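Home | Topics | Unresolved | Members | Guidance for Posters | Sign In

Folding demonstrations: two-handed garments recorded by hand tool, and whether to mix them with remote-controlled runs

Posted by Kristýna Beneš in Teaching by Demonstration

I should be grateful for advice from members who have prepared demonstrations of clothes folding for a two-armed robot. Our department is assembling a set of recordings in which a person performs the task with a pair of hand-held grippers, so that the arms may later be trained to repeat it. The work is carried out in ordinary homes, on beds and sofas. The target for the first stage is 3000 recordings, of which 1134 have been accepted to date.

Towels and T-shirts have given little difficulty. Trousers, and denim in particular, are another matter. The cloth is stiff at the seams and soft in the leg, and our demonstrators do not agree on where the second gripper should take hold. Some go to the waistband, some to the hem, and one prefers to pinch the pocket seam and drag. Each method can produce a tidy result. The written procedure says only "fold in half lengthways, then fold towards the waist". 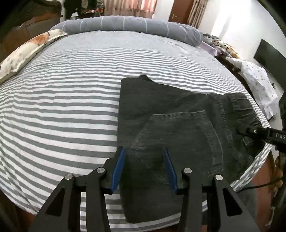
We also hold 290 runs of the same task recorded by remote control, in which an operator moved the arms by means of the Plerno desk controller. These are slower and contain many pauses. A colleague has proposed adding them to the hand-recorded set without alteration. I have reservations, and would ask the following of anyone with experience. Should a single method of folding be imposed on all demonstrators? Are the remote-controlled runs worth including? And should a recording be rejected when the demonstrator misses the cloth, then tries again and succeeds?

I would add that elasticated waists appear to cause more failed grasps than flat ones, although we have not measured this in any organised way.

Štefánia Matoušek
Posted 05/08/2022

The three matters are best treated separately.

On the method of folding, I would advise you to settle upon one for each class of garment and to write it down in full, including which hand moves first. A learning system that is shown several different grasps for the same starting position may settle on a point between them. With trousers, the point between the waistband and the hem is the middle of the leg, and a lift from there brings up a loose fold of cloth and little else. Our own team at Valwood lost most of June to this fault before the recordings were sorted by method and the less common ones set aside. They were not deleted, and some were used again later.

For denim we adopted the waistband as the first point of contact. One gripper holds the folded edge near the waist while the other takes the opposite end of the band. An elasticated band gathers into ridges, and the jaws may close upon a single ridge and slip off it. We instructed demonstrators to press down lightly before closing and to take in the full thickness of the band. It is a small change, but it should be made by every demonstrator or by none of them.

On the remote-controlled runs, I would not add them without alteration. The pauses are the chief difficulty. An operator stops to think or to change the view, and the recording then teaches the arms to stop at that place as well. If you trim the idle portions and label the source of each run, the remainder has real value — it was performed by the arms themselves, within their actual reach and speed. A person holding the tools can lean over the bed and turn the wrist in ways that the arms may be unable to follow. It would be prudent to check the hand-recorded paths against the limits of the arms before training.

On missed grasps, please keep them, provided that the recovery is clean and follows at once. A set containing only perfect folds offers the robot no instruction for the moment at which a fold goes wrong. Recordings in which the garment is shaken out and the whole task begun afresh should be divided at that point.

Rami Yammine

Agree with keeping the retries. We use Ševčík stands and it made a difference on towels, have not tried jeans.

Check that the bedding is varied too. If every session has the same sheet the system may come to depend upon it.

Matěj Brabec

I must differ from the first reply in one respect. A single imposed method is convenient for training but is less suitable where garments begin in a crumpled state, as the waistband may be underneath and out of reach. In such cases we permit 2 methods and require the demonstrator to state at the start which is to be used. The label is then supplied to the system along with the recording. It does add to the paperwork, and labels are sometimes wrong — a weekly check of a small sample has been sufficient for us.

If your garments are always laid flat beforehand, one method will serve.

Related items

Marking the start and end of a folding task
Suveck wrist mounts: loose pins after long sessions
Remote control delay and its effect on cloth handling
Fitted sheets: is a demonstration by one person practicable?
Consent forms for recording in private homes (Hedvika Hubáček)
Left-handed demonstrators and mirrored recordings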